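Riltwood Large Storage Bin, Grey

Price: see the list for your country
Delivery: 2 to 10 working days
Sold by: Singhal Home & Workroom

The Riltwood is our biggest bin in the rectangular range. It is made for things which have no good place of their own: children's toys, picnic cups and bowls, brushes for the washing-up, and all what you want to keep together until you need it. The grey colour is quiet and goes well with light wood and with a dark carpet.

Because the bin is wide and open, you can look in from the top and find a small thing without emptying everything on the floor. Many customers put the cups and bowls at the bottom — they roll less there — and keep the brushes near to one side.
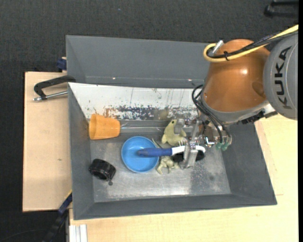
For cleaning, please use warm water and a little soap. A dish brush is good for the corners, but do not use steel wool, it will leave marks. Let the bin dry before you put it back in the cupboard.

The lid is sold separately under the name Brestov. It fits also the older Lotcombe bin, if yours was bought after February 2 years ago.

Weight without lid: 800 g
Guarantee: 2 years

Questions about sizes or larger orders are answered by Geeta Pant in our shop. Please write the name of the product in your message.

Page updated 9 September 2019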